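Rotadgate Forum > Manipulation Software > Cloth
Thread: Wrist views go to mush during fast moves, towel task

kestrel_77
Sunday, December 12, 2021
Two arms, one beige towel, policy trained on 954 episodes. We run Vultutitz for planning and our own image encoder. When the wrist moves quickly over the cloth, the hem prediction jumps all over. Slow moves are fine. Wrist frame from a bad stretch:
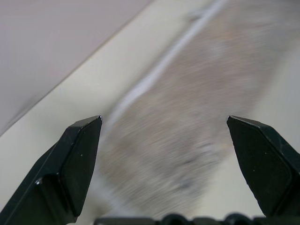
The encoder still returns a corner with high confidence on frames like that, and the planner believes it. I'd like to drop them before they reach the policy. Has anyone done this without adding a lot of delay?

mudlark
Variance of Laplacian on a crop between the fingers, then a threshold. Mask the fingers first. They stay sharp no matter what and will fool the score. We did that in July and it runs in 2 ms.

torque_and_tea
I wouldn't filter at all. Cap wrist speed near the cloth and the problem goes away. Dropping frames just gives the policy gaps it never saw in training.

kestrel_77
Capping costs us cycle time, but I can try it. A sharp one for comparison: 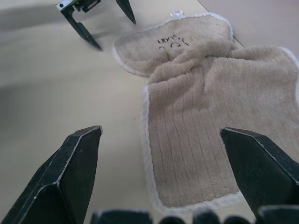 Wrist camera, towel partly folded over, other gripper at upper left.

The white border is easy to pick up in that one.

mudlark
Your border is pale on a pale table. I'd expect trouble there even with no blur. Check your exposure time too. Ours was on auto and sat far too long.

torque_and_tea
Agree on exposure. Still disagree on the filter – if you must, hold the last good estimate and let its confidence decay.

samovar9
Does the head camera see the hem? In Samarakoon we fuse both views and weight the wrist down by joint velocity. No image scoring needed.

kestrel_77
It sees the towel, but small.

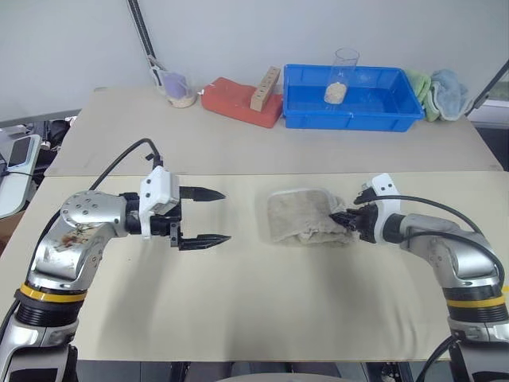
Head view, right gripper closed on the edge of the towel.

Exposure was on auto. I fixed it at 40 percent of the old ceiling and turned up the gain. Noisier, but the jumps are fewer. Velocity weighting is next, using the Poltari logs for the joint data.

torque_and_tea
Post the cycle times with the speed cap as well. 40 runs each would be enough for me.

mudlark
Same towel for both, please.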